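**Trevow hospital to close two operating rooms for ventilation work**

19 Mar 2024

The hospital in Trevow will close two of its operating rooms at the end of March so that the old ventilation system can be replaced. The work is planned to take 12 weeks, and planned operations will be moved to other rooms or to the smaller hospital in Tirkis.

The ventilation in the surgical wing is from the time when the building was opened. It has been repaired many times, and last winter the air in one room was too warm on several days. Operations had to be delayed on those days, and some patients were sent home and asked to come back the next week.

Emergency surgery will continue in Trevow day and night. The maternity ward and the children's ward are on another side of the building and are not touched by the work.

The hospital carried out 2,924 planned operations last year. During the building period it expects to do fewer, and the waiting time for operations that are not urgent will become longer. For hernia and gallbladder patients the wait is now roughly 60 days. The hospital did not want to say how long it can be in the summer, but it promised that cancer patients will keep their dates.
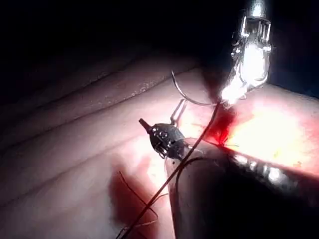
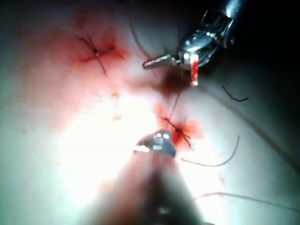 *Instruments at the tissue during surgery.*

Patients whose operation is moved will receive a letter and a phone call. The hospital asks people not to call the surgical office by themselves before the letter has come, as the lines are already busy in the mornings. In total 201 patients will get a new date or a new place. Most of them have been informed already.

For those who must travel to Tirkis, there will be a free bus two times each morning. It leaves from the main entrance in Trevow and stops also at the train station. One family member can travel together with the patient – a seat must be booked one day before. The bus does not take patients who need to lie down, and for them the usual patient transport can be ordered by the family doctor.

The contract for the new system was given to Nuvgate, a building company which has earlier renewed the heating in the town's swimming hall. Three companies made an offer. The price was not the lowest, but the company could promise that the loudest work is done between nine in the morning and four in the afternoon, and this was important for the wards on the floor above.

The money comes from the regional budget. The plan was first discussed five years ago and was postponed two times, once because of costs and once because the drawings of the roof were found to be wrong. Some members of the regional council have asked why the work could not be done in smaller steps. According to the hospital, this would keep dust and noise in the building for more than a year.

Visitors should also know that the parking area on Crăciun Street will be used for building materials. The lower parking area behind the laboratory stays open, and there the first hour is free. The side door next to the pharmacy will be locked, so people who come for blood tests have to use the main entrance.

An information evening for patients and neighbors is held in the hospital cafeteria before the end of March. The exact time will be published on the hospital's website and on the notice board at the main entrance.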